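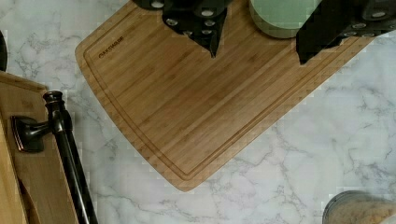
Mireille Atallah writes that the night bus from Skurard no longer waits for the last ferry, and that anyone landing after 10:40 p.m. should plan to walk or book a car. She did the walk in November with one bag and needed 50 minutes to reach the Pavlović guesthouse.

Two other changes affect members on the coast route. The pass office in Oltudico has moved to the upper station, window 3. A seven-day pass is now 425, or 403 if bought before boarding - cards only, no cash. The single fare stays at 156.

The footpath to Ferken is open again as far as the second bridge. Past that point the signs still show the old line, so follow the yellow posts and skip the turn at marker 185. The path is steep there and has no lighting. Water is available at the lower parking lot only.

Corrections to the route sheet go to the usual address. Please give the direction of travel and the time of day.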